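Jakcombe Household Word List
README, version 3

What is in this package

The Jakcombe list is a collection of short texts in which people name ordinary things from their home and say what they call them. It was made for people who study regional vocabulary, and for teachers who need real sentences and not the ones from a textbook. The package has 1846 entries from 328 writers. Each entry is one small text, between a single line and one page.

I started the list because in my own family we had different words for the same kitchen drawer, and I could not find any of them in a dictionary. Later the work was taken over into the Promonum archive, where it is stored now.

Files

entries.tsv — the texts, one entry on each line
writers.tsv — one line for each writer, without names
topics.txt — the 41 topic labels, with a short explanation of each
changes.txt — what is different from version 2

All files are in UTF-8. The columns are separated by tabs. If you open entries.tsv in a spreadsheet program, please switch off the automatic conversion of dates, otherwise entries such as "3-4 spoons" will become a day in April.

Columns in entries.tsv

entry_id: a number that does not change between versions
writer_id: points to writers.tsv
topic: one label from topics.txt
text: the entry as the writer sent it
headword: the word or words the entry is about
note: remarks by the editor, often empty

How the texts were collected

Writers received a sheet with a topic and an empty space. The sheet asked for the word used at home, the word used with strangers, and one sentence with each. Many people ignored the second part and wrote a story instead. I kept the stories. Spelling was not corrected, also when the mistake is obvious, and the headword column gives the usual spelling where one exists.

Handwritten sheets were typed by two persons separately and then compared. When they did not agree, the doubtful word stands in square brackets.

Topics

The largest topics are kitchen tools, bedding, and things for the garden. The label "small devices" was added in version 3, after we saw that such entries were spread over four other labels. Words like "clicker", "gadget" and "the black thing" are now together there, and this makes searching much easier.

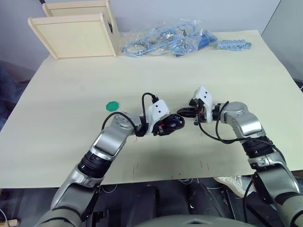

Fig. 1. Glossy black device with small red and white details, over cream paper.

The label "places to put things" is still too wide. It contains shelves, hooks, boxes and also the chair in the bedroom where clothes are left overnight. I would like to divide it, but I have not found a border that holds for more than a few entries.

Known problems

Most writers come from two towns, Vasiliu and Orport, and the list should not be used to say how a word is spread over a larger region. Older people are represented better than young ones. Some writers sent several entries on the same topic, so please count by writer_id if you want to know how common a word is.

Entries with the note "heard" contain a word the writer remembers from another person. They are interesting — but the writer may remember it wrongly.

Privacy

Names of persons and streets were replaced by initials. If you still find a full name in a text, write to me and I will remove it in the next version.

Use and citation

You may use and copy the list for teaching and research, if you name the source:

Cozma, Tincuța. Jakcombe Household Word List, version 3. Promonum, June 2024.

Corrections are welcome. Please send the entry_id together with the corrected text, one correction on each line.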